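The Pine Shelf: A Gallery

Jul 3, 2024 | by the upstairs half of Farkilmont Road

14 comments | Share

Regular readers will remember that the gallery for the airing cupboard ran to a great many pictures and that complaints were received. People said they had scrolled past the same pillowcase from several angles. This gallery has been kept under control. The words, I'm afraid, have not.

The subject is the pine shelf on the landing, the one that holds the mint-green organiser and whatever the household has decided lives near the mint-green organiser. It was meant to be a quick job between the bathroom cabinet (June, see the archive, bring a strong stomach) and the drawer of cables, which I am putting off until I feel older.

The shelf came from Siddiqui's in Flarlow, flat, in a box with a picture of the shelf on it looking far straighter than it has ever looked here. Slatted pine, posts, rails, a bag of screws. The instructions were a single sheet of drawings in which a bald person with no face puts the thing together smiling, and you have to infer the smile from his shoulders. Ours took an afternoon and one long silence. There is a slight lean to the left. I have stopped seeing it and visitors have stopped mentioning it, and I suppose that's how most furniture gets finished.

What I like about a slatted shelf is that it is cheap, light and doesn't hold dust. What I dislike is that the last part is a lie told by people who sell slatted shelves. Dust is perfectly happy on a slat. It also goes between the slats and settles on whatever is below, where it can be admired separately.

The organiser was bought in a fit of optimism. I had been reading the Plirel catalogue, which comes through the door whether you want it or not and is full of other people's drawers. In the Plirel catalogue every pen has a slot and every slot has a pen. There are bins with dividers set at an angle so the contents lean back like passengers. I wanted that. I did not buy the Plirel one, as it cost more than the shelf, but I bought something green with slanted compartments and told myself it was the same idea.

It is the same idea. The trouble is with the contents. I own very few things that are the shape of a compartment. The deep section swallows anything smaller than a hairbrush and you have to put your whole hand in and feel about, like a vet. The long shallow section is a good place for things you are about to throw away. The wide sloping one at the end is where everything else slides to, in its own time, usually at night.

So the first stage of tidying was to empty it. Out came hair grips, a tape measure with no end on it, a key that fits nothing we own, 4 batteries in unknown health, the instructions for a clock we gave away, and a quantity of those little paper sachets that say do not eat. I put the lot in a washing-up bowl and carried it downstairs, and the bowl sat on the kitchen table for the rest of the week while we ate round it.

A word about those batteries. There is a tradition in this house of putting dead batteries back in the organiser so that we will remember to take them to the recycling point. There is a second tradition of finding them there and assuming they are new. I have now written DEAD on them in marker pen. I'll let you know how that goes.

The second stage was to work out what the landing shelf is for. I asked the household and the household said "things". I had a firmer plan. It would be for stuff you want on the way past: tissues, plasters, safety pins, a comb. Nothing with a lead. Nothing that needs another thing to make it work. This plan has lasted longer than most, in that I am writing it down before it has failed.

Tissues won their place easily. We are a hay fever house from April until the first frost, and there is a particular sneeze, halfway up the stairs with both hands full, that settles the question of where tissues ought to be. We used to keep a cardboard box of them, the big sort with 200 in it, and the box was too long for the shelf and stuck out over the stairs, where it was hit by every elbow and most of the laundry. We went over to soft packets, which stand up if you have a word with them. They also lean, slump and drop behind things, but when they fall nobody is hurt.

The pattern on a tissue packet is a matter I had never given any thought to. Now I find I have views. The cheap ones come in a shade of blue that looks like a waiting room. Then there are the jokey ones, with slogans, which wear thin by the second cold. Flowers, I have decided, are correct. A tissue packet should look like something your nan would have had in her handbag, next to a mint with fluff on it.

I also have views about the first tissue. It is impossible to start a new packet politely. You go in for one and out comes a great wad, and you can't put them back in, they know they've been out. They get left draped over the nearest thing until someone has a cold or a spill. After that the packet behaves itself, and each tissue pulls the next one up a little way behind it, which I still find quite clever at my age.

Third stage, wiping down. I did this with a damp cloth and good intentions. The organiser is smooth, so you would think it would come clean at a pass, but there are the dividers, and every divider has two corners at the bottom where a cloth over a finger doesn't quite go. I tried a cotton bud. I tried a cotton bud on a bamboo skewer. The dark specks you get in there are beyond both and I have reached an understanding with them. Anyone writing in to recommend an old toothbrush should know that I had one, in the organiser, and threw it out in stage one.

There was also a yellowish mark on the white panel. It has been there for as long as I have been looking at that bit of the shelf closely, so since Sunday. I have had suggestions of tea, varnish and some sort of glue. I have tried washing-up liquid, bicarb and the pink stuff in the tub. It is still yellowish. If you tilt your head it looks a bit like a cross, and one member of the household has asked whether we could charge admission.

Then I went round the joints with a screwdriver, which I would recommend to anyone with a pine shelf. Pine shrinks and the screws go slack and you don't notice until you lean on it to put a sock on. Ours took half a turn here and there. I overdid one and heard the wood make a small remark, and left the others alone.

Some practical notes, for those who come here for them and have been very patient:

Put the organiser on its side if that's how it fits. The people at Plirel would faint, but a bin on its side is a shelf, and you can see what's in it.

Anything soft goes on the shelf last. If it goes in first it will end up as the thing everything else is sitting on.

Don't label. We labelled the bathroom cabinet, and now we have a cabinet that says COTTON WOOL on it and has a torch inside.

Do it in the morning. Afternoon light on that landing comes in low and finds every speck, and you will lose heart.

Total outlay on this project was £3, on a fresh cloth and the pink stuff. The drawer of cables will cost more, if only in biscuits. I have had one reader tell me that her own cable drawer holds 3,000 items and she has given it a name. I don't believe the number but I'd like to know the name.

The bowl of bits, since you'll ask, has moved from the kitchen table to the top of the fridge. I consider that progress. It is certainly upwards.

On with the gallery, then, such as it is. Comments are open, and the usual rule applies: if you are going to be rude about the stain, please be useful about it as well. 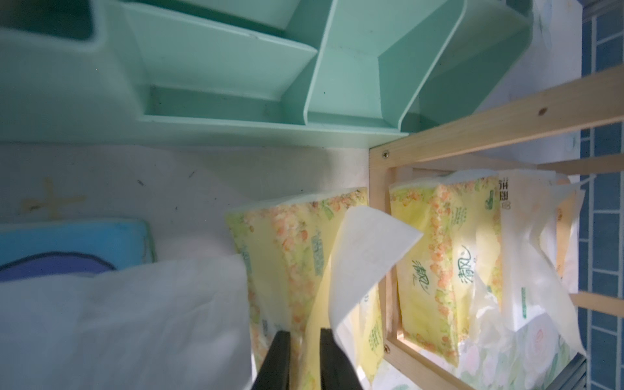
Flowery packet, one tissue up and ready. Green organiser keeping its specks, pine rail showing off its knot.

Share | 14 comments

© 2024 Farkilmont Road | Contact | Back to top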